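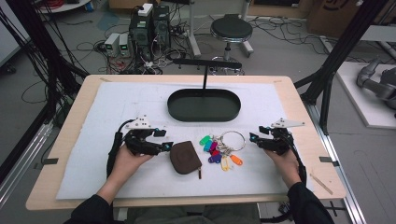
Fisov hand-held gripper kit - worth it for small items?
Posted by Kenza El Khatib

I'm pricing a pair of hand-held grippers for our workshop in Eltinmont. The Fisov pair is $1327 with the cables and the Quartey pair is $951. Most of what we handle is small stuff: keys, coin pouches, plastic tags, sorting them into a tray. Does the dearer one pick up flat things any better? Also, do I need a padded table or will bare wood do?

zosside_mark
We've had the Fisov pair since February. Keys on a ring are fine if you come in from the side. A single flat key on bare wood is a pain with any gripper I've tried. Put down a sheet of foam, it gives a bit and the tips can get under the edge. Ours cost $11 at the hardware store. Leave some table showing around it so you can tape your marks to the wood, as tape peels off foam.
Cables are the weak point. Run them back along your forearm or down the side of the table and leave slack. I had to replace one and it was $76 plus shipping.

tinbench
Get the cheap one

harbour_lou
I've only used the Quartey. It does soft pouches well enough, but zipper pulls are hit and miss and the grip gets tiring after an hour or so. Spare tips took three weeks to arrive. If you do go that way, order a second set with the kit. I can't compare it to the Fisov, but ask the seller whether they'll let you try a pair on your own items before you pay.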